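Search this site
Type and press enter

Sorting Out the Benell Room: A Small Gallery

Saturday, August 9, 2025
By Ariel Sarmiento

Well, we finally started on the Benell Room! If you've been to any of our Midville open days you'll know the one I mean, up the stairs and through the door that sticks (bring your shoulder). It has been the place where everything without a home ends up, and back in March I promised my sister it would be done before the end of summer. She has a long memory, so I'm putting these pages up as I go along.

The plan was simple enough. Everything gets picked up, looked at, and put with its own kind: pots and vases with pots and vases, tools with tools, and then the boxes, oh, the boxes. I gave us 12 shelves to fill and we had filled 9 of them by lunch, mostly with ceramics, so I may have underestimated how much of that there was.

I'm a sucker for gray glazes, I always have been, and the speckled ones most of all. There's something about those little pale flecks that makes me want to put a branch in it and leave it by a window. My sister says one gray vase is the same as the next. We don't discuss it at dinner anymore. Tools are more her department, and she's the one who insists that anything with a good wooden handle gets kept and oiled, even if we already own one just like it.
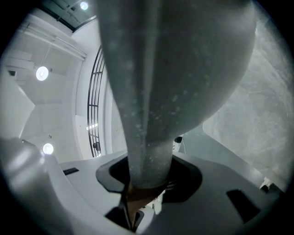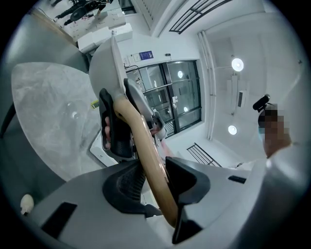

Top: the speckled gray one, narrow at the neck and big in the belly, my favorite. Bottom: wooden handle, metal head, next to the marbled tabletop, with white boxes stacked on the floor behind.

The boxes are going to be the long part of this. I've told everyone they have to be opened before they can be moved anywhere, which made me very unpopular, but last time we shifted them straight to the Gratau storeroom and then paid $30 a month to store what was mostly newspaper. Never again! I've bought a pack of 400 labels and I intend to use every last one of them.

Still to decide: whether the ceramics go by color or by size. I started by color because it looks so pretty, but then the tall ones wouldn't go under the top shelf and I had to take half a row back out. If you have a system that works for you at home, please write and tell me, I'm all ears (and so is my sister, though she'll pretend otherwise).

More pictures when we get to the far shelves. I still owe you the ones of the blue bowls too, I haven't forgotten, they're on my other phone.

Last updated by Ariel Sarmiento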